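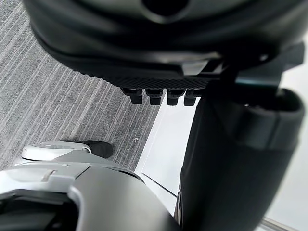
Page last changed: September

Household Water Use, Unit 7: Reading a Water Bill

Bring your own bill if you have one. If not, use the Habte Street bill in the packet.

Most bills have two parts. The fixed charge is the same every month and pays for the meter, the pipes and the billing office. The usage charge depends on how much water went through the meter. A house that uses no water still owes the fixed charge.

Units

Usage is billed in gallons or in hundred cubic feet (CCF). One CCF is 748 gallons. Check which one your bill uses before you compare it with anyone else's. The Habte Street bill is in gallons.

Finding usage

Subtract the last reading from the current one. On the Habte Street bill the difference is 1,206 gallons over 18 days, or 67 gallons a day. It is a short bill from the start of an account, so don't compare the total with a full month. Compare the daily figure.

An "E" next to a reading means it was estimated. The next actual reading corrects it, and the bill after an estimate can look too high or too low.

Indoor use

Toilets, showers, faucets and clothes washers make up most indoor use. Drinking and cooking are a small share. Leaks are often missed, and a toilet that runs on and off is the usual one.

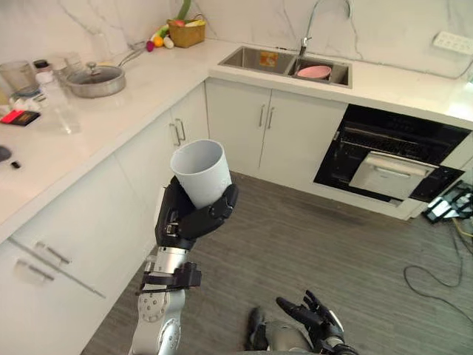

White plastic cup, kitchen.

Leak check

Turn off all the water in the house. Read the meter, wait 40 minutes, and read it again. If the number has moved, water is going somewhere. Put food coloring in the toilet tank and look in the bowl later without flushing.

For next class

Work out daily use for both bills in the packet (Habte Street and Wosik Court). Write down which readings are estimated. Read the section on sewer charges, which we did not get to.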